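# In favor of selling things loose

*Clastton, 23rd May*

When I moved to Clastton, I needed four wood screws. The shelf in my kitchen was hanging from one side, and the repair was small. I went to the large Lekota store near the ring road and found that screws are sold in bags of 30. I bought the bag. Today I still have the other 26, and I have moved apartments with them two times.

I know it is a very small complaint. But I have thought about it for a long time, and I have come to believe that the right to buy a small quantity is worth defending, and that we gave it away without any discussion.

In the town where I grew up, the hardware shop had wooden drawers from the floor to the ceiling. You said what you needed and the man behind the counter asked what it was for. Sometimes he told you that your idea was wrong. Then he put your pieces in a paper cone and wrote the price on it with a pencil. It was slow. On a busy morning you waited behind people who wanted one hinge and a long conversation. I do not wish to pretend that this was paradise, and as a child I found it terribly boring.

Still, the customer decided the amount. Now the package decides it. I cook for myself, and the carrots come by the kilogram, the bay leaves in a quantity that would serve a hotel, the yeast in a strip of packets which expire together. A recipe asks for 80 grams of raisins and the smallest bag in my supermarket has 300. I can eat the rest, of course. I often do, standing at the cupboard late in the evening, and then I have not saved anything and I am also not hungry for breakfast.

The defenders of the package say it is cheaper. Per piece, this is usually correct. My bag of screws was a bargain if we count each screw, and quite expensive if we count only the screws that hold up my shelf. For a person who has a garage and a family, the first calculation is the good one. For a person who lives alone in two rooms, or who must look at the total on the receipt before looking at the price per unit, the second one is more real. I think many prices are designed by people with garages.

There is also the matter of seeing and touching. With loose goods I can refuse the soft tomato. With packed goods I turn the package over and try to look at the bottom, where the label usually is. I have learned to be suspicious of large labels.

We are told, too, that the package is needed for hygiene. For flour and for minced meat I agree completely. For buttons, for candles, for marbles, for clothes pegs, I do not understand which hygiene we are protecting. These objects were lying in open boxes during my whole childhood and the only danger was that my brother would eat one.

What I would like is modest. I do not ask that all the shelves be torn out. I ask for one wall in each large store where you can take as many as you want, with a scale and some paper bags, and for a price that does not punish you for being reasonable. The Stonano market hall did this last August with nails, dried beans and toys, and when I visited, there was a line at the beans. 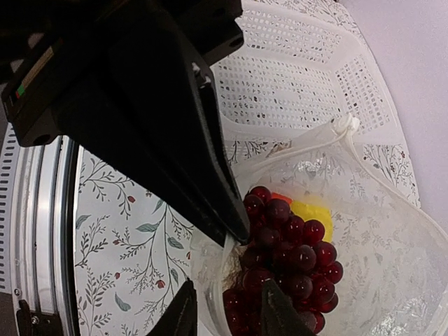
A reader wrote to me, after a shorter version of this text was in our neighborhood paper, that loose selling is lovely for the customer and miserable for the shop. Things get mixed, the customers put the wrong number on the scale, children put their hands everywhere, and in the evening somebody must sort the whole wall. She had done this work for 11 years and would not return to it for any money. A closed bag, she wrote, goes home as it arrived.

I cannot answer her fully. She knows the work and I know only the waiting side of the counter. I would say that sorting is work which can be paid, and that the store already pays for plastic, for labels and for the throwing away of what nobody buys. Perhaps the price of the loose screw should include her evening. I would pay it for four screws. For the other 26 I have already paid, and if any person in Clastton has a shelf that is hanging from one side, they can come and take what they need.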